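Home / Robotics / Services & Kits

Drulden wants to rent you the hand, and skip the robot

30/11/2019

Most companies that want a household robot to learn a chore start by buying the robot. Drulden, a small firm based in Drondwood, rents out the hand on its own. Its kit, called the Sosa, is a gripper that a person holds and works with their own fingers, with a camera on board that records each task. The footage goes back to Drulden, which cleans it up and delivers it in a form a customer can train on.

We spoke with the company's product lead, who asked to be identified by title only.

"People hear 'robot data' and think of a lab with an arm bolted to a bench," the product lead said. "We did that for a while. It was slow, and every kitchen in the data was our kitchen."

The Sosa has been on offer since April. A rental includes two grippers, chargers, spare pads for the jaws and access to the upload service. Customers can use their own people or pay Drulden to send collectors into homes. The second option has been the more popular one, and the company says it has now recorded in 111 homes.

Asked what a normal visit looks like, the product lead described a list of 13 household jobs, mostly in the kitchen and laundry area. A collector does each job several times, changing where things start out. Refrigerators take the longest.

"A fridge is a hard case," the product lead said. "It's white on white on white. There are shelves that slide, there's a door in the way, and you may be down on the floor to reach the bottom of it. If your model has only seen objects on a table, it has no idea what to do in there."

The first version of the kit had problems. The jaw pads wore out too quickly and the housing was uncomfortable after almost an hour. The pads were replaced with a softer rubber made by a supplier called Drakden, and the handle was moved further inside the shell. Customers who had the older model were sent the new one at no charge.

There are still complaints. Uploads are slow on a home connection, and the wide lens bends straight lines enough that some customers have asked for corrected video. Drulden provides that as an extra step, though the product lead does not recommend it.

"You lose the corners when you flatten it, and the corners tell you where you are in the room," the product lead said. "We tell people to try the raw video first. Most of them stay with it."

The minimum rental is 4 weeks. Drulden would not give a price for publication, saying it depends on the number of homes and on who does the collecting. It does say that customers own the footage they pay for, and that anyone whose home is recorded signs a release and can ask for clips to be removed.

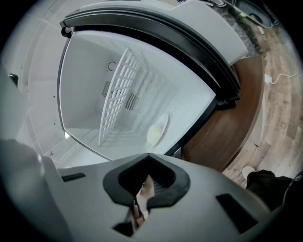 The product lead said the next job list will add more work at floor level, along with cabinets and drawers under the sink. Customers who are already renting will get the new list without signing a new contract.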